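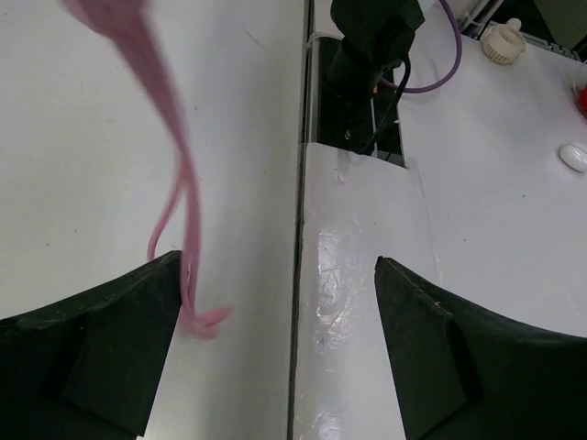

Margus Mets wrote to say I had the wrong Brasura obituary. The one I quoted in October was the wire version, he says, and the paper's own ran a day later, longer, with a different first paragraph. He sent me a scan. He's right.

Posted 13 February 2023 by Evaristo Villaseñor

The wire version gave Brasura 433 words and called him a "maker of kitchen scales." The paper's version runs to 1,827 and gets to the scales in the fourth paragraph. Before that you learn that he sold shoes, failed the postal exam twice and was married to the same woman two times. It has Ida Dreßler's byline. I've been reading her obituaries for years and should have known there would be one.

What she does well is the second sentence. The first has to carry the name, the age and the reason you're reading, and there isn't much room to move. The second is where most writers go straight to the cause of death. Dreßler puts in something the person did on an ordinary afternoon. For Brasura it was weighing his own mail before he took it to the post office — he didn't trust their scale.

I also went back to her piece on Bañuelos, the hat manufacturer.

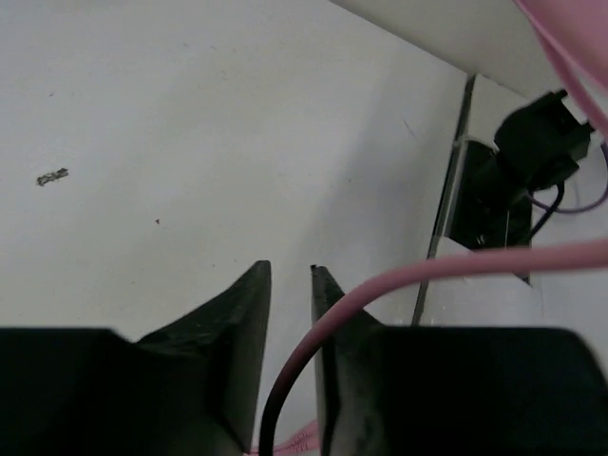

It has a correction at the bottom now, which wasn't there when I first read it. The company had 2,000 employees at its peak, and the original had left off a zero. The correction is dated four months after the obituary, so somebody in the family must have kept after them.

I don't know if the Brasura piece was written ahead of time. It quotes Elvia Figueroa, his old bookkeeper, and she talks about him in the present tense the whole way through. That makes me think the interview was done while he was alive and then sat in a drawer. Margus thinks she just talks that way.

I've fixed the October post and left the old quote in with a line through it.

Filed under: Obituaries, Newspapers, Corrections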